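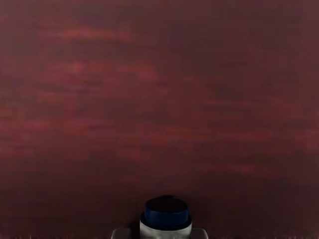
Ritu Negi's view is that the close threshold should come from the finger spacing alone, with the wrist pose left out of it. I tried that in the sim on Wednesday, using the Zulu config on the bench machine.

Setup: parallel gripper, camera looking down past the fingertips, bottle with the blue cap as target. Maroon ground texture kept from the last build. Fingers either side of the body, no contact yet — this is the pose I use as the start state for every close.

- Episodes: 368
- Missed closes: 27, down from the old rule
- Cap clipped by a finger: 19 of those

The other misses look like late triggers. Approach height is probably 2 mm too high in the config, so the fingers meet the collar before the body. Lowered it, not rerun.

Body friction is still the default value. Need a measured one before any of this goes on the Mesus arm at the shop.

To do: rerun with new height, log finger gap at trigger, send Ritu the misses.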